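Damasceno abre la convocatoria de ayudas para renovar suelos y encimeras de madera en viviendas antiguas

El programa, gestionado junto a la firma Pristeo, financiará trabajos de reparación y acabado a partir de mayo

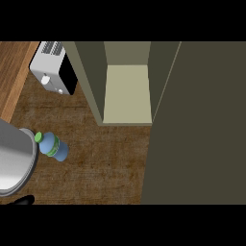
Suelo de madera y, a mayor altura, una encimera o tablero del mismo material.

Damasceno – La Oficina de Rehabilitación de Damasceno ha anunciado la apertura de una nueva convocatoria de ayudas destinada a la conservación de elementos interiores de madera en el parque residencial del municipio. La iniciativa alcanzará a 200 viviendas en su primera fase y a otras 300 en la segunda.

Podrán acogerse al programa los propietarios e inquilinos con contrato en vigor cuya vivienda conserve pavimentos, escaleras o carpinterías originales. Cada solicitante podrá presentar un máximo de dos actuaciones, que deberán ejecutarse en un plazo de cuatro meses desde la notificación de la ayuda.

La dirección técnica corresponderá a Pristeo, firma especializada en restauración de interiores, que realizará una visita previa a cada inmueble y emitirá un informe sobre el estado de la madera. Quedan excluidas las obras ya iniciadas – salvo las declaradas de urgencia – y la sustitución completa por materiales sintéticos.

Las solicitudes se presentarán en el registro de la Oficina, en horario de mañana, hasta las 14:00 horas.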